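## 4.2 What the folding cell left for people to do
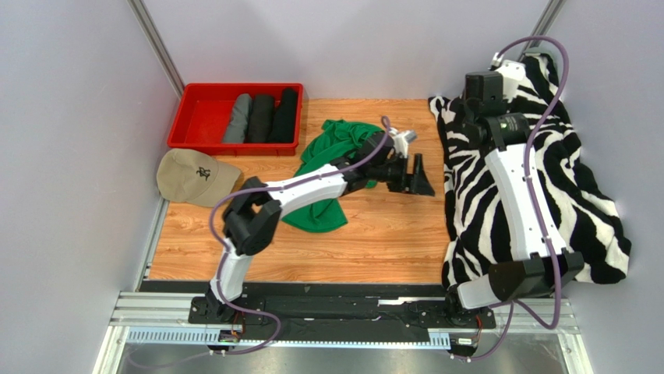

Claims about labor saved at the Astby site rest mostly on one figure. Lonon, which runs the returns floor there, reports that the two-arm cell handled 1334 textile items in April. We don't dispute the total. We do question what it is taken to mean, as the log records an item as handled whether or not a worker later refolded it. Of those items, 507 carry a second scan from the manual bench, and the site has no agreed way of saying why.

Mixed goods are where the claim looks weakest. Rolled fabric, a cap and a large plush blanket place very different demands on a gripper, and the returns floor gets all of them in no fixed order (Figure 3). Workers told us they had begun sorting bins by hand before the shift so that the cell would get the easier pieces. This sorting took almost 60 minutes a day and appears nowhere in the Prorkent dashboard.

**Figure 3.** Two-arm cell with mixed textile goods, including rolled fabric in a red tray and a striped blanket.

The 12 workers we interviewed did not describe their jobs as lighter. Several said they now stood more and talked less. An earlier study at the Rutherford depot reported higher job satisfaction after a similar change, but its survey was handed out by shift leads, and we give it little weight. Section 4.3 turns to pay grades, which were left as they were at Astby while the duties changed.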